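Phone case

A phone case is a fitted cover that protects a mobile phone from knocks and scratches. Most grip the phone around its outer edge and leave the face open. Some fold at the back and double as a stand — useful for reading or video calls.
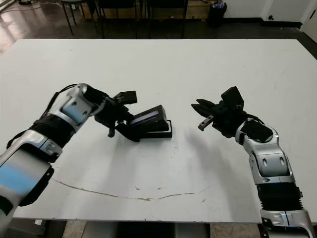
A black stand or case on a white tabletop

Folio types add a front flap. The Nilten, a slim folio sold by Skodthorpe, weighs 50 grams and came in 19 colors.
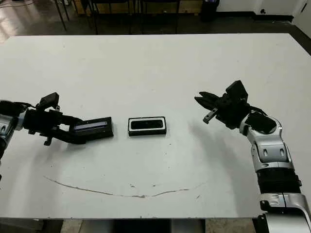 How is a plastic phone case cleaned?
Take the phone out, wipe the case with mild soap and water, and let it dry fully before refitting.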